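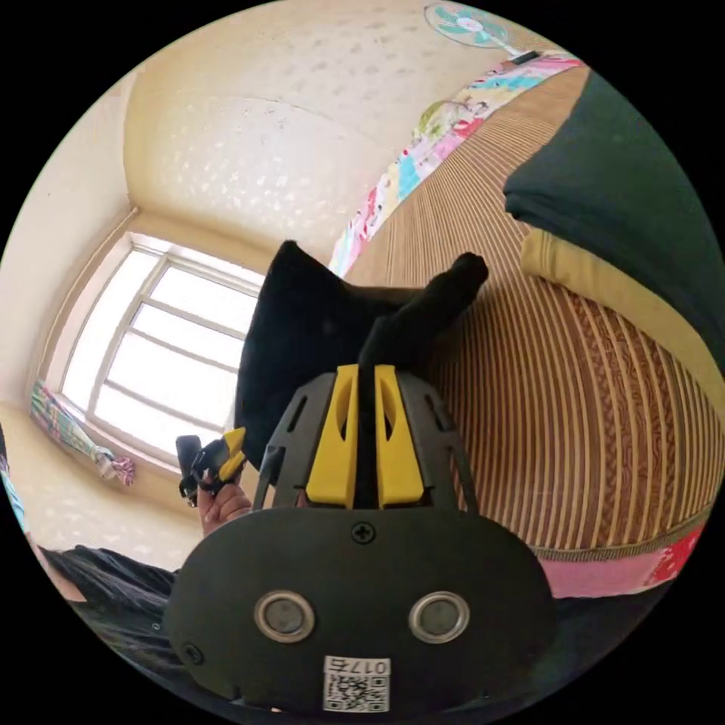
Does folding your clothes the "right" way save you any time? Very little, if you ask me, and I have been folding my own laundry for longer than most of the people selling courses on it.

I bring this up because Primavano wants $149 for a folding class. I didn't pay it. Heriberto Zamudio did, and he sent me his notes, which come to one page. Fold in thirds. Smooth with the flat of the hand. Stand everything on edge in the drawer like file folders.

I tried the file folder business in July with T-shirts and it held up until I pulled one out of the middle. Then the rest slumped over and I had a drawer of slumped T-shirts. Socks I don't fold at all. Black ones go in a heap, and any black sock goes with any other black sock.

Trousers are where I'll give the notes some credit. Laying them lengthwise on a bed, with room for the whole leg, beats doing it against your chest standing up. I like a bed with a woven mat over the quilt for this, firm enough to press a crease flat with your palm. A stack of folded things can sit off to one side and stay put.
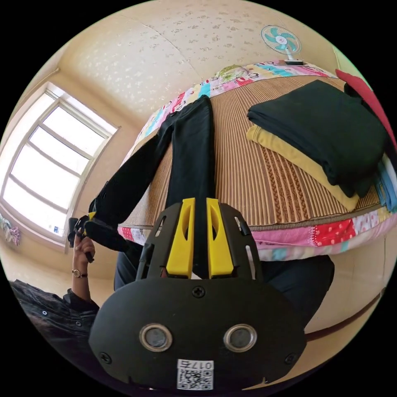 Consuelo Zamudio wrote to say that I have it backward, that trousers should be hung by the cuffs and never folded, and that a bed is for sleeping. She may be right about the cuffs. I own 50 hangers and half of them are already holding coats I don't wear, so the trousers will go on being folded, in half and then in half again.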